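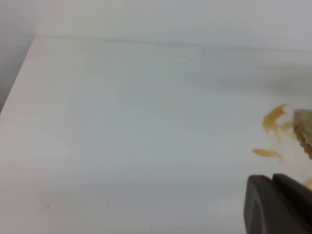
Isarora Household Robotics Lab – Shared Equipment Team

Wakska Wiping Cell

Welcome to the page for the Wakska, our table-wiping cell and, if we're allowed to have favorites, the machine on the floor that we're fondest of. It is an arm with a multi-fingered hand, a plain white table, a camera at the wrist and another fixed one that watches the table. Anyone in the lab can book it once they've done the bench introduction with Khôi Nghiêm, and we'd love to see more of you using it. Wiping up a spill sounds like a small job until you try to get a hand to do it well, and people who come for one afternoon have a way of coming back!

Page last updated January 4, 2026.

Where it is and what you get

The cell lives in the Tiêu room, at the far end past the parts shelves. Your booking includes the arm and hand, both cameras, the control computer, a bin of clean cloths and the spill kit. Bring your own drive for recordings (the one in the drawer belongs to the calibration work and fills up quickly). Please book at least 2 hours. You can do it in less, but by the time you've warmed the arm up, run the camera check and cleaned the table you'll have had hardly any time left for what you came to do, and then you'll be rushing the cleanup, and the next person will find out.

Setting up

Start with the table. Wipe it with plain water and then with a dry cloth, and look along it from the side, where a dried film shows up much better than it does from above. Small specks matter more than you'd think – the spill finder can pick up a crumb as a target, and we have watched it chase one with great determination.

Next, power up the arm and let it run the warm-up routine on the control computer, called Biranano after the folder it used to live in. It takes 6 minutes. Keep the table clear while it goes, cloths included.

When the arm is warm, send it to the camera pose and check that both views are live. The wrist view should have a bit of finger in one corner. If the fingers take up more than that, the bracket has slipped and needs setting again before you go any further. There's a pencil line on the bracket to help you, and a hex key hanging on the side of the cabinet that fits it.

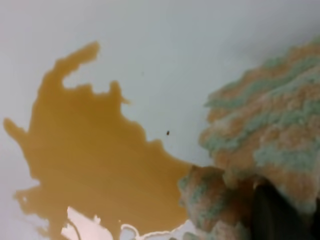
For liquids we use cold weak tea or thinned gravy browning, and for sticky spills a spoonful of mustard paste from the kit. All of them show up nicely against white and come off with water. Please don't bring in anything oily. It gets into the finger joints and we spend the rest of the week getting it out again, and the cloths never really recover either. Pour from a cup, by hand, with the arm parked. A lopsided puddle with plenty of ragged edge is better practice for the arm than a neat round one, so don't fuss over your pouring.

Choosing and loading a cloth

The soft, fluffy cloths in the bin are the ones to use. We tried thin flat ones in November and they slid out from under the fingers whenever the hand pressed down. A thicker cloth bunches up and gives the hand something to hold on to. Load it loosely, letting a fold hang out in front of the fingertips, and close the hand slowly from the control computer. Then give the cloth a gentle tug. If it moves, open up and start over, and if it tears (the older ones do) drop it in the rag bucket. 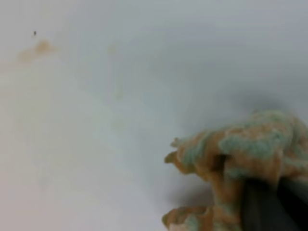
The wrist camera's view with a cloth held in place.

Pressing force is set to 3 on a fresh install, and that suits most people. Turn it up only for dried-on spills, and remember to turn it back down when you're finished. Too much force and the cloth folds under itself, so that you end up with bare fingertips dragging across the table, which makes a horrible noise and leaves marks that take ages to polish out.

Looking after the hand

The hand doesn't like getting wet, and a good part of our upkeep comes down to that. Change the cloth as soon as it's soaked through, even in the middle of a session. At the end of the day, open the hand all the way, dry each finger with lint-free wipes, and work a corner of the wipe in around the base of the thumb, where drips collect. Don't spray anything at it, and don't use compressed air, which only pushes the water farther in.
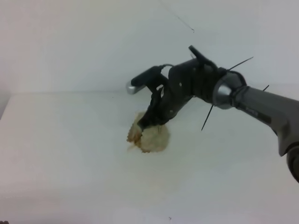 Loose wires are the other thing to keep an eye on. Before each session, move the wrist slowly through its full turn with your eyes on the wiring and nothing else. You're looking for anything that catches, rubs or pulls tight. If something does, press stop, leave the arm where it is and come find one of us. We'd much rather be interrupted than have you tuck it back in and hope for the best – a pinched wire cost us most of a month once, and it had been tucked in very tidily.

Every 210 hours of running time the hand comes off for a proper service. The fingertips are checked for wear, the wrist screws are tightened and the finger sensors are zeroed again. Khôi does this himself and is glad of a second pair of hands, so if you'd like to learn how the thing goes together, put your name on the sheet by the cabinet. The hour count is on the start screen, lower left.

If something isn't right

Hand closes crooked: a finger has lost its zero. Open it fully, restart the hand only (not the arm) and try again.

Cloth stops short of the spill: table height is off. Run the touch-down check with no cloth loaded.

Wrist view is cloudy: usually a splash on the lens. Use the blue lens wipes, never a cloth from the bin.

Arm stops by itself near the table: let it be, write down what the screen says, and call the equipment team from the phone by the door.

Before you leave

Park the arm, empty the hand, wash down the table and put used cloths in the laundry bag. Log your session in the notebook, with the number from the start screen and anything odd you noticed, however small. Bookings go through the shared calendar under Wakska.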